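We use cookies to remember your settings. Accept | Manage

Pre-Purchase Inspection Checklist: Two-Arm Cell, Slipper Racking
July 26, 2019 — by Khải Vi

Going through this list was the most fun I've had with a spreadsheet in a long time. It covers the two-arm cell we want to order for the Thân guesthouse laundry, checked against the simulated cell that Gesov built for us in June. Nothing has been bought yet. Every item gets OK, FIX or ASK, and the comments are mine unless I say otherwise.

Section A. Cell layout and reach

A1. Both arms reach the full work area without their links meeting. OK
Comment: Better than I hoped! I was ready to pay for a wider table and now I don't think we need it.

A2. Cable runs clear of the work area and strain-relieved. FIX
Comment: I want clips and a short sleeve on the quote. Cheap parts, but they have to be on the order or they'll get forgotten (I forgot them on the folding station).

A3. Table anchored, posts plumb, no trip edges on the operator side. ASK
Comment: Gesov to send the anchor drawing. Our floor slopes toward the drain, so shims too, please.

A4. Marked floor zone around the cell. FIX
Comment: Tape is fine for the trial. Paint once we know where the carts want to go.

Section B. Grippers and product handling

B1. Fingertips have no sharp corners where they meet fabric. ASK
Comment: I love the two-finger gripper for this job, it's simple and the spares are easy to stock. But waffle fabric snags, and I'd like rounded tips priced as an option for both hands.

B2. Grip force limited and the limit locked by password. OK
Comment: Set low in the simulation. We repeat this one on real hardware before we sign.

B3. Slipper approached from the open heel end, fingers clear of the toe cap. OK with note
Comment: Closed-toe, backless style only. The toe cap is soft and there isn't much room beside it, so whoever teaches the pick points needs time to do it properly. I've put two days of training in the budget for this alone.

B4. Rack holds a pair with a gap between, strap over the bars. OK 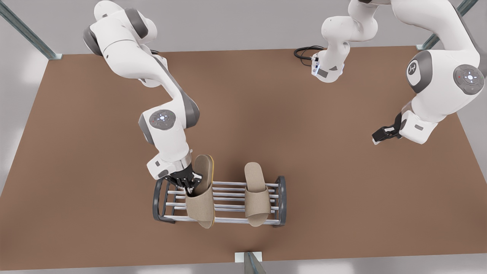 Slipper held at the rack by one arm, the other gripper open.
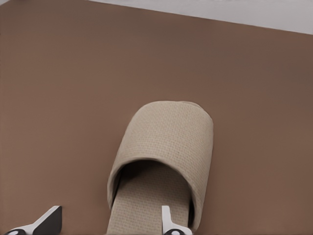

B5. Rack can't slide or tip when an arm pushes on it. FIX
Comment: A locating plate would do it, and Grurkora says they can cut one to match whatever rack we settle on. Please don't let anyone bolt the rack down for good, it has to come off for washing.

B6. Dropped item: arm stops, light changes, operator clears it by hand. ASK
Comment: Gesov wants the arm to try again by itself. I'm open to one retry and no more. It's a slipper, a person can pick it up.

Section C. Stops, guarding and people

C1. Emergency stop within reach from both long sides of the table. FIX
Comment: The base quote has a single stop button. Add a second. I won't move on this.

C2. Speed limit when a person is inside the taped zone. ASK
Comment: Needs a scanner, and the scanner is the biggest add-on on the whole sheet. I still want it. If money gets tight I'd drop the rounded fingertips first, then the nicer cart.

C3. Lockout point on the power feed, with a tag. OK

C4. Written restart steps posted at the cell. FIX
Comment: I'll write them, English and Vietnamese, big letters.

Section D. Budget and planning

D1. Volume justifies the cell. OK
Comment: We handle about 300 slippers on a full day. The people doing that by hand would much prefer to be on pressing, where we're always behind.

D2. Spares on the first order. FIX
Comment: Two sets of fingertips and one spare wrist cable. The Womano quote left out the cable completely, so check that before comparing totals.

D3. Floor space. OK
Comment: The old sorting bench comes out and the cell goes in. I measured it with the doors open and the carts still get by.

D4. Trial period before final payment. ASK
Comment: I've asked for 20 working days with our own slippers, including the older ones with flattened soles. New ones behave too nicely. If the cell can rack the tired ones, I'm sold.

D5. Simulation files included in the price. ASK
Comment: Really want these. Being able to try a new rack or a different slipper on screen before ordering parts has already saved us one bad purchase, and we'll want the same thing when the towel hooks come up for review.

Open before the order goes out: A3, B1, B6, C2, D4, D5. Every FIX item goes to Gesov as a line on the revised quote. Please add comments under mine and leave the old ones in, I like being able to see how we got to a decision.

Contact Khải Vi | © 2019 Thân | Back to top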